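Pre-Session Checks for Hand-Held Gripper Recording: Floor, Cables, Markers, Operator

Applies to: two-handed demonstration work with tethered grippers and a head camera

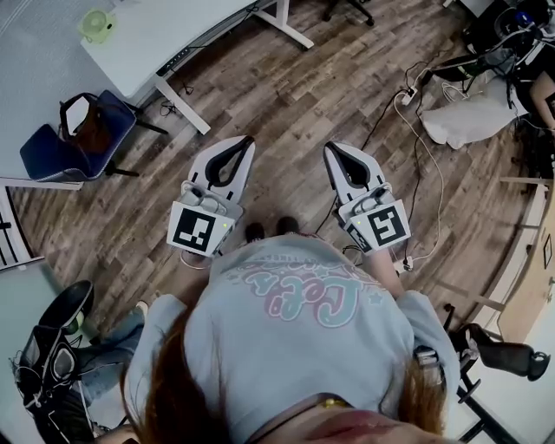

Sigrún Nørgaard asked, on reading the first draft of this page, why a robotics team needs a floor rule at all when the robot is in another building. Her point was that the machine safety standards most of us learned from deal with moving arms, guarding and stop functions, and none of that is present when a person is holding the grippers.

The answer is that the hazards change and the data requirements stay. With no arm in the room, the usual injuries are trips, strained wrists and pinched fingers. The usual data faults are hidden markers, tugged cables and a second person wandering into the working area. Both groups are handled by the same short routine, which we have used at the Plurkbridge site under the Montoya project and now apply to all new stations.

Before you start

You need the station sheet, floor tape, two cable covers, a lint-free cloth and the printed marker reference card. Allow 14 minutes for a station you know and longer for one you do not. Work through the steps in order. Step 3 assumes that step 2 is finished.

Step 1. Define the standing area

Mark a standing area on the floor with tape. The operator must be able to reach the full task area with both grippers without leaving it. Our stations use a square of 182 cm on each side. Smaller squares cause the operator to lean, and leaning puts the chin and hair into the head camera view more often than it needs to be.

Move rolling chairs out of the square and turn them so that the casters point away from it. A caster base reaches farther than the seat suggests. Bags hung on chair backs are allowed if the straps do not touch the floor. Cloths, packaging and spare parts go on a shelf or in a bin before recording starts.

Step 2. Route the cables

Tethered grippers pull their cables wherever the hands go. Treat each cable as two sections:

The fixed section runs from the power strip or the computer to the edge of the standing area. Keep it flat, covered and against a wall or desk leg where possible.

The free section runs from the edge of the standing area to the gripper. It should have enough slack for full reach with both arms and no more.

Power strips stay outside the square. If a strip has to sit on the floor, place it behind a line that the operator will not cross and put the plugs on the side away from the feet. Do not plug one strip into another. If there are too few outlets, stop and ask the building electrician for a proper one.

To test the slack, have the operator raise both grippers to shoulder height, cross the wrists once and turn a quarter turn each way. If a cable goes tight or wraps around a shoe, correct it and repeat the test.

Step 3. Check the markers

Each gripper carries a square fiducial marker, and the two patterns must differ. Compare both against the reference card. A swapped pair will record without any error message and will label the left hand as the right for the whole session. In September we had to discard 278 episodes at one station for exactly this fault.

Then check the following:

The marker is flat, with no lifted corner.
The surface is matte and clean. Wipe it dry. Do not use solvent.
No sleeve, hair or cable crosses it in the normal working pose.
Overhead lights do not produce a bright patch on it at any angle used in the task.

If a marker fails any of these, replace it. Do not trim it or tape over it, as the tracking software needs the plain border around the pattern.

Step 4. Check the jaws and the status light

Open and close each gripper fully five times. The fingers should return to the same open position every time. Look for torn lining on the contact faces. Confirm the status light against the table in the manual for your model – the Hoker and Tekeck units in our stock do not use the same codes, and people who move between them get this wrong.

Step 5. Prepare the operator

Closed shoes with a flat sole are required. Long hair should be tied back when it falls forward of the shoulders. Pendants and lanyards go inside the shirt or come off. Sleeves may be long, but the cuff must not reach the gripper body.

Printed clothing is allowed under our rules with one exception: no high-contrast square patterns, which can be picked up as false markers. Lettering has given us no trouble so far.

Step 6. Set the limits for other people

Anyone seated near a station keeps their feet outside the tape. Anyone who needs to pass says so and waits for the operator to lower the grippers. People who may appear in the recording must have signed the same consent form as the operator, even if only a leg or an arm would be seen. Consent is recorded on the station sheet before the first episode, never after.

Step 7. Record and rest

Record in blocks, with a break between them in which the grippers are put down on the desk and not held. The operator may end a block at any time and does not have to give a reason. Write the block number, the gripper serial numbers and any cable or marker fault on the sheet.

Repeat steps 2 and 3 after every break. This takes under a minute once the station is laid out.

Records

Keep the station sheet with the data. Our archive held 1084 sheets at the last review, and the faults column is the part that gets read. Leave it blank only if there was no fault.

Changes to this procedure go to Nuria Cordero. Revised April 2023.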